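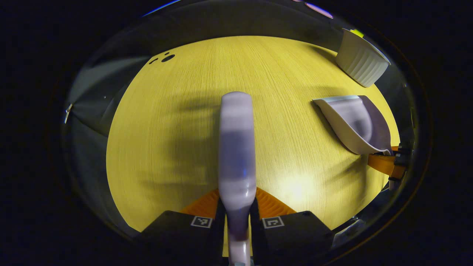
I started Ekiden because I was fed up with market news that assumed I already knew what a basis point was. Back then I was working in the accounts office at Clamex, and every lunchtime I'd read that shares were up on this or down on that and come away none the wiser. So I began writing my own version for friends, one email each weekday evening, in the sort of words you'd use across a kitchen table. If a company that makes plain white bottles has a bad quarter, I want to tell you what it paid for its plastic and what it charged its customers, and leave the jargon out of it!

I'm Hermine Imhof, and I still write most of the evening email. The first one went to 135 people (my cousins made up an embarrassing share of that). There are four more of us now. Yulan Cheng covers Asian markets and is up long before the rest of us. Mingxuan Gu does currencies and oil, and will happily talk about shipping rates for an entire train journey. Kátia Toledo looks after bonds, and she wrote our beginner's guide to them, all 3 parts, after a reader asked why prices fall when yields go up. Demyd Hrynyshyn edits the lot and takes out my exclamation marks, though he hasn't got to this page yet.

We don't give tips. We're not advisers, we can't tell you what to do with your pension, and none of us trades in the companies we write about. What we will do is explain why the market moved, and say so when we haven't a clue, as happens more often than you'd think in March when all the annual results land together.

Readers pay for everything. There are no adverts and no sponsored articles, and the guides are free whether you subscribe or not. We've published 217 of them so far, and I'd love to reach 300, so if there's a word in the business pages that always trips you up, do send it in. Replies to the evening email come straight to me and I read them with my morning tea.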